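## 4. Setting up the breakfast counter

This section covers the kitchen in the Ratlow rental unit. Read it before you plug anything in.

1. Wipe the countertop with a damp cloth and dry it.
2. Place the toaster oven on the left side of the counter. Leave at least 2 inches of clear space beside the vent slots.
3. Set the pop-up toaster in front of the oven. Nothing should hang over the bread slots.
4. Lay the cutting board in the center, raised rim up.
5. Line up the canisters along the backsplash, with the wooden drawer organizer at the back of the counter.

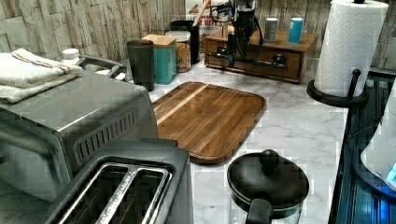

*Figure 4. Counter layout, with the cutting board in the center and the canisters along the stone-textured backsplash.*

**Caution:** Towels may be stored on top of the toaster oven only while it is off and cool. Move them to the linen shelf before you turn it on.

**Caution:** Do not run the toaster oven and the pop-up toaster at the same time. They share one circuit, and the breaker will trip.

6. Push the lids down firmly on all canisters.
7. Wash the cutting board by hand and stand it on its edge to dry. Oil it every September.

**Note:** Stone-textured backsplash tiles hold grease. Use warm water and a soft brush, and keep vinegar off the countertop.

If a canister lid is missing or cracked, order a replacement from Brastico, part 174. For anything else, leave a message for Povilas Luik at extension 124.

*Revised March 2023*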